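Recording your first demonstrations by hand

If you have never guided a gripper around by hand before, please be patient with yourself. Jihad Sabbagh taught me on the old Stoser handheld, and my first hour was mostly apologies! It does get easier, and most of what helps is plain habit.

Start by walking the route without recording. Hold the gripper low and level, fingers pointing ahead of you, and stroll from your starting spot to the bins at the pace you would carry a full cup of coffee. Check the wrist view as you go, so both fingertips stay in sight. 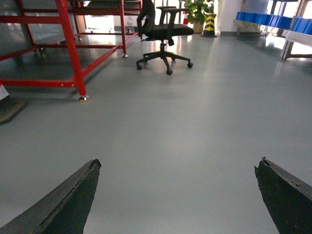
Once the walk feels natural, press record, wait 2 seconds, and then set off. Turn with your whole body and keep your wrist quiet. If you bump something or lose your way, stop the take and begin again (Nour Darwish keeps her bad takes in a separate folder, and I have come around to doing the same).

As you near the rack, slow down well before you think you need to. Line yourself up with the row first, and only then reach in.

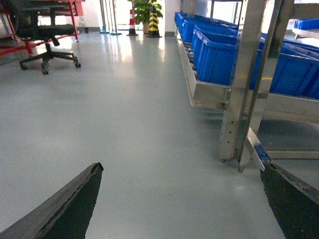 Coming up alongside the rack, with the blue bins to the right.

Save the take under the task name and your initials. We ask for 235 good takes per task before training in Dedeo, so do spread them out, and rest your arm whenever it starts to wobble.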